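Ekitz
31st May

We rewrote our house rules for tabletop robot work in February and I said I'd post them once they had been in use for a bit. They have, so this is a thread. I run the bench side at Ekitz. Small lab, small arms, mostly kitchen tasks.

First, what the rules cover. Setting up a task, running it, stopping it, and writing it down. They don't replace the risk assessment or the arm maker's manual. If our sheet and the manual disagree, the manual wins and you tell me so I can fix the sheet.

Rule 1. The task is written in one sentence before anyone touches the bench. "Take the carrot off the green plate, then put the green plate in the rack." If you need a second sentence it is probably two tasks, and they get logged as two.

Rule 2. The sentence names things by colour and kind. We had "the front plate" and "the other plate" in the old logs and could not use those runs. From the front is not the same as from the operator's side.

Rule 3. Nothing on the bench that isn't in the start list. No mugs, no pens, no spare screws. The start list for the rack task is the rack, three plates and the carrot, and it says where each one goes.

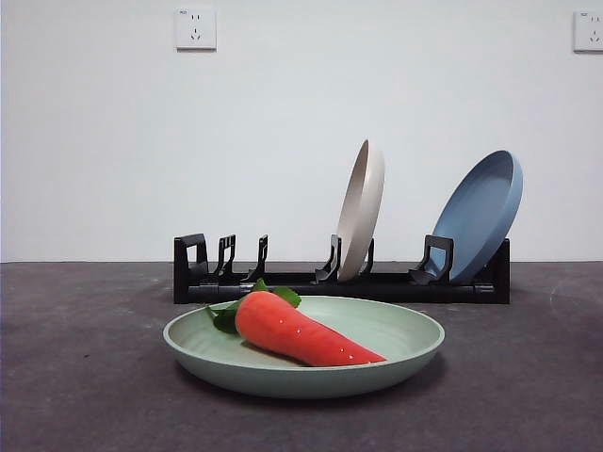
Rack task, start layout. Beige and blue in the rack, green flat in front with the carrot in it.

Rule 4. Plates already in the rack stand on their lower edge and lean how they lean. Don't straighten them to make the job easier for the arm. If a plate is about to fall before the run starts, reset it. Otherwise leave it alone.

Rule 5. Leave at least one free place in the rack for the plate that's going in. Sounds obvious. We logged 12 runs last year where there wasn't one, and every one of them went down as a grasping failure. The grasp was fine.

Rule 6. Light plates, toy food, no glass and no china. Rizwan Biswas wrote this one and I had nothing to add.

Rule 7. Hands off the table before you enable the arm. Say "clear" out loud, even if you're on your own in the room. The second person answers if there is one. It feels daft for a week and then you stop noticing.

Rule 8. Stop button within reach of the person running the task, sitting or standing. Test it at the start of each session and sign for it. If it wasn't tested, the session doesn't count, and we've thrown sessions out over this.

Rule 9. If you stop a run, it is a stopped run. You don't nudge the plate and carry on. Log it, reset to the start layout, go again.

Rule 10. A success has to hold for 5 seconds after the gripper lets go. Plate upright, not touching the table, nothing else knocked out. We used to call it by eye the moment the arm moved off, and slow topples got through.

Rule 11. After 30 runs, swap operator. People start helping without meaning to, mostly by placing the object a bit nearer each time. You can see it in the start positions if you plot them.

Rule 12. Write down failures in plain words. "Plate caught on the end post" is useful. "Bad run" isn't. The form has a free text box and I do read it.

Has it made a difference? We went back over 163 runs from before the rewrite and the same task after. I'm not putting a percentage on it, the arms had a software update in between. What I can say is that we argue much less about what a run was, and a new starter can set up the rack task from the sheet without asking.

Two people asked whether this lines up with what Trandden do. Broadly yes. They let the operator right a fallen object mid-run as long as it's flagged. We don't, but I can see the case for it on long tasks where a reset takes ages.

Kassa asked for the sheet in an editable format. Yes, it's on the Nokiva share now, in the folder called bench rules. Change what you like, but please take our name off it if you drop rule 8.

Still open: what to do about lighting. At the moment the sheet only says "room lights on, blinds down", and that isn't good enough for anyone trying to repeat our work. If you have wording that's short enough to fit on one line, send it over.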